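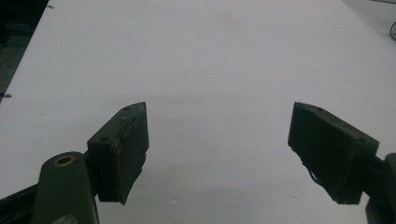
White work boards and sorting boxes: your questions

Do I need a special white surface?
I doubt it. Small parts show up better on white, but so do smudges. Any plain matte board will do, whatever the shops tell you.

Is a six-compartment box enough?
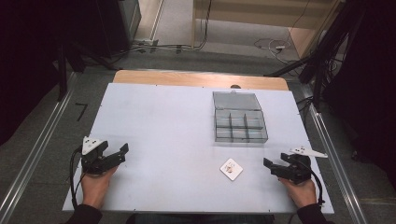

Photo: Réka Csonka

For most people, yes. I'm not convinced by the giant ones with 100 slots. A clear box in two rows of three lets you check what's left without opening it.

Why put tiny pieces on a card first?
Supposedly they're easier to find. Fine, but a card slides too. Try it before you buy trays.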